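# How to put a desk and a small bookshelf in order in one evening

When I moved to Otwood in May, my desk was the last thing I arranged and the first thing that became untidy again. I work from home, I write by hand as well as on the computer, and I like to have a plant near me. In the summer my colleague Nabil Masri asked me to write down how I do it, so I have tried to put it in the right order. You need one evening, a soft cloth, a bowl of warm water and two boxes. Old shoe boxes are good enough.

## Before you begin

Switch off the computer and close your work for the day. If you leave the e-mail open you will read it, and then you will sit down, and the evening is finished.

Put the two boxes on the floor. The first one is for things which live in another room. The second one is for things you can't decide about. Please don't make a third box. I tried this once and I only moved the mess from the desk to the carpet.

## Step 1: Take down the shelf first

It seems strange to start with the shelf when the desk is the problem. But most of the things on the desk need a home on the shelf, and if the shelf is full they will come back.

Empty one board at a time, from the top. Wipe it with the cloth, nearly dry if the wood is not varnished. Let it dry while you look at what you have taken down. My rule is that an object can go back if I would notice it was missing.

## Step 2: Give every board one job

- **Top board:** plants, and things which are light and not needed each day. A plant likes to have free space over it, and the leaves can grow up without touching another board.
- **Middle board:** the objects you like to look at. Put the large one first, then the small ones beside it, with some empty wood between.
- **Lower boards:** books and paper, the heaviest at the bottom.

If you water a plant on a shelf, put a saucer under the pot. I keep a small cup next to mine for the watering, so I never carry the big can over the computer.

Something with many branches, such as driftwood, is difficult to dust. Use a dry paint brush, the soft kind, and hold the piece with the other hand.

## Step 3: Clear the desk to the wood

Now take away everything, also the screen and the laptop if the cables permit it. Wipe along the grain. Rings from cups come off more easily if you lay the damp cloth on them for two minutes before you rub.

Then put things back in this order: first what has a cable, then what you touch every hour, then the cup. I mean it seriously about the cup. It needs its own place, to the side of the hand you write with, and not behind the laptop where your sleeve will find it.

## Step 4: Place the screens

A laptop and a second screen take a lot of room. I prefer to stand the second one behind the laptop and a little to the side, so that the two overlap, and the rest of the desk stays free for paper. Check from your chair that you can see what you need. If you must bend your neck, move the chair before you move the screens.

Books which you are using can lie flat at the outer corner. Keep it to two. The others go back to the shelf the same evening.

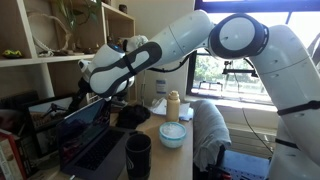
*Reading time: 4 minutes*

## Step 5: Look from the door

Go out of the room, wait a little and come in again. From the door you see other things than from the chair. A light wooden shelf beside a light wooden desk looks calm by itself, so a green plant on top and one white, twisting piece on the middle board are enough decoration for me. Small things are nicer when they stand close together. When they are spread over the whole board, they look forgotten.

Now open the second box. Take each thing in your hand one time and decide. What you still can't decide can stay in the box until next month, with the date on the lid. My lid says 24th September.

## Keeping it so

Each evening I carry the cup to the kitchen and put the books back. Once a week I dust the top board and turn the plant a little, so it doesn't lean to the window.

Nabil did the whole thing in his flat and wrote to me that he skipped Step 1. He has since done Step 1.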